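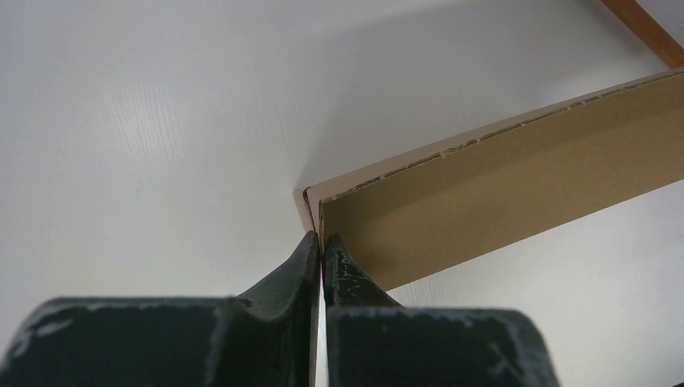
Long cardboard panel between two gripper fingertips.

How to Set Up a Live Streamed Film Premiere
By the Doline staff
May 18, 2026 – 5 min read

We use cookies to remember your settings. Accept | Manage

This guide covers a one-time ticketed stream of a finished short or feature, using Zomden as the host. The steps are close to the same on other hosts.

1. Export the master. Use H.264 in an MP4 container, at the frame rate the film was shot in. Set audio to stereo, 48 kHz. Keep the 5.1 mix for theaters.

2. Build one playout file. Join the countdown, the welcome clip and the film in your editor. Playing them as separate files leaves a black gap at each join.

3. Create the event. In Zomden, open Events, then New, and choose Scheduled Playback. Enter the start time with its time zone. Turn off Replay if your festival contracts limit online showings.

4. Set the ticket cap. The basic plan allows 233 viewers. Hold back 50 places for cast, crew and press, which leaves 183 for public sale.

5. Load the captions. Upload an SRT file timed to the playout file – captions timed to the film alone will run early by the length of the countdown and welcome clip. 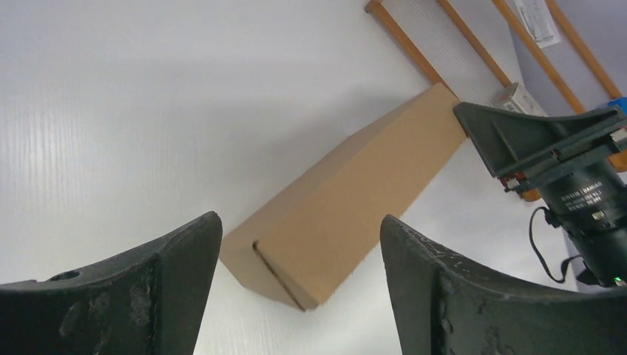

Plain brown cardboard box, lying diagonally.

6. Run a private test. Watch the first and last five minutes on a phone, a laptop and a TV. Check lip sync on each one.

7. Open the lobby 30 minutes before the start. Post the help address at the top of the chat and pin it.

If the stream stalls, do not restart the event. Switch to the backup feed under Event Controls – viewers stay signed in and their tickets remain valid.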